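In Praise of the Small Basket

I will happily talk your ear off about drawers, shelves, label makers and those clear stacking boxes that never quite stack. But if you made me give up everything except one tidying tool, I'd keep the small plastic basket. The cheap kind, no lid, in a color loud enough to spot from the doorway!

My conversion came in September, when we moved to Verkville and I unpacked over 200 little objects onto one table. Chargers, blocks, spare keys, a tape measure, the egg timer from my grandmother's kitchen. I had grand plans for a cabinet with 8 narrow drawers, and I still have the sketch somewhere. What I had that evening was five baskets in a bag, so I used those, and the cabinet never got built.

People who love drawers (my friend Loïc Moulin is one, and he'll defend them all through dinner) say a basket is a drawer that gave up. I think he has it backward. A drawer hides things, and the minute a thing is hidden I buy another one. I owned four rolls of the same tape before I found the first. With an open basket you look over and there's your stuff, right where you dropped it, and dropping it took no thought at all.

And color! I can't say enough about color. Labels are fine for a pantry, but who reads a label with their hands full? If the blocks live in red, then blocks go in red, and after a week or so your hand just heads there. Our youngest couldn't read yet and she had the system down before I did. She also corrected me, loudly, when I put a marker in the wrong one.
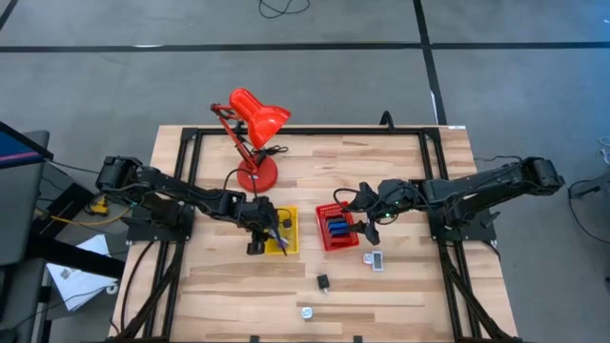

Blue blocks in the red basket, something purple in the yellow one, and a lamp to sort by.

I'm nearly as fond of a good desk lamp for this work. Give me a jointed one with a proper shade, so I can pull the light over whatever I'm sorting. Ceiling lights make everything on a table look like one big pile. A lamp makes you deal with the patch in front of you, and then the next patch, and it turns a chore into something close to a hobby. I put the radio on. I have been known to make cocoa.

There are limits, of course. A basket shouldn't be deep, or the bottom turns into a drawer and Loïc wins. It shouldn't be huge either, for the same reason. And please leave a few things out! Small gadgets with screens don't belong under a heap of blocks, and a table with absolutely nothing on it makes me nervous, like a waiting room.

My own rule is to sort on Monday after supper and stop when the kettle's done. Whatever is still lying around can lie there another week. The red basket gets emptied first, mostly so I can hear the blocks clatter.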